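Why Do We Get Hungry Between Meals?

Snack time is my favorite subject, and I'm allowed to say that because I'm a grown-up who writes about food for a living. Let's start with what's on the table.

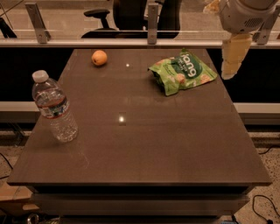 What your stomach is up to

You had breakfast. It was a good breakfast! So why is your belly making whale noises before lunch?

Your stomach is a stretchy bag made of muscle. When you eat, it squeezes and churns the food into a sort of soup, and then it sends that soup along to your intestines a little at a time. Once it's mostly empty, it keeps on squeezing, a bit like somebody wringing out a washcloth. There's air in there, and juices too, and all of that sloshing makes the growl. Grown-ups call it borborygmus (say it bor-buh-RIG-mus). I use that word as often as I can, mostly at the library, where my stomach is loudest.

Your stomach also makes a chemical called ghrelin, which travels in your blood to your brain with a message: time to eat, please. It often shows up at the times you usually eat. If you have a snack every day at three, guess when you'll start thinking about snacks!

Is it hunger or is it thirst?

Sometimes it's tricky to tell. When I was 7 I was sure I was starving on every single car ride, and my grandmother would hand me water first. I'd drink it, look out the window, and forget all about being hungry until the next town. (Sometimes I was still hungry. Then I got a cracker.)

Your body uses water for nearly everything. It's in your blood, your spit, your sweat and your tears. You lose some every time you breathe out, too. Try breathing on a cold window and you'll see it!

What's inside a piece of fruit

Lots and lots of water, for one thing. Fruit has sugar in it as well, which your body can use for energy, and it has fiber. Fiber is the part of a plant you can't break down all the way. It slows things down in your belly, so the sugar gets into your blood bit by bit.

My friend Leif Hjaltested likes to close his eyes and smell a fruit before he bites it. I thought this was silly until I tried it. A lot of what we call taste is really smell, so hold your nose during the first bite, then let go while you're still chewing. Whoosh! There's the flavor.

And what about the crunchy stuff?

Bagged snacks are often dry, and dry is what makes them crunch. When they sit out in the open they pull water from the air and go bendy and sad. So squeeze the air out and fold the top over if you want some for tomorrow.

Many of them are salty, and salt makes you thirsty. That's your body asking for water to balance things out.

Try it yourself

Put one cracker on a plate and seal another one in a bag or jar. Leave them until after school on Monday, or overnight if you can stand the wait. Then snap each one in half next to your ear. Do they sound the same? Draw what happened, and if your stomach growls while you're drawing, you know what to call it.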